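Mundimus workshop notebook

Search this notebook Go All entries

Sorting of the kitchen things, February, 14:20

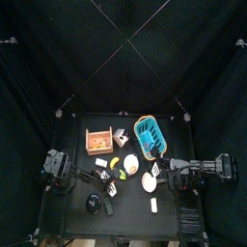
I continue from the page before. The list of kitchen objects was not in good order, so this afternoon I wrote it again from the beginning. The old list used three different names for the same spatula, and Finbarr Cronin asked me two times which one I meant.

Names from today:
- crate = the open wooden one, light tan. It stays at the back left of the black table. The small yellow and orange items go inside.
- basket = the turquoise plastic one with orange rim. Please do not write "blue box", this is how we lost a morning in the last round.
- spatula, slotted = any of them. If you need to tell them apart, write the color of the handle and the head.
- cube = the small white box with black patches.

The purple-blue round thing I put down as "round, small" until we agree. Finbarr says plum, I would say ball. It was in the basket when I made the list.

The shelf label for the basket is now 2829. The old label was from Pimotel and the glue did not hold, so I used the paper ones from Olline and they stick better. I have 9 left on the roll. Somebody should order more before the end of the month, I don't have the login for the shop.

Two things I did not finish:
1. Weight of the crate. The kitchen scale shows a different value each time, I think the battery is weak.
2. Washing. The spatulas should be washed with mild soap only and dried with a cloth, not on the heater. Last time one handle became soft.

Question for Finbarr: do we keep the crate and the basket on the same shelf? I would prefer separate, the basket is wide and the slots catch on everything.

Next: type the new names into the shared sheet and remove the old ones.

Recent entries
Drawer inserts, second try
Cups and lids, what is missing
Ó Néill order, delivery note
Cloth for the side panels

Contact the workshop | © Mundimus | Back to top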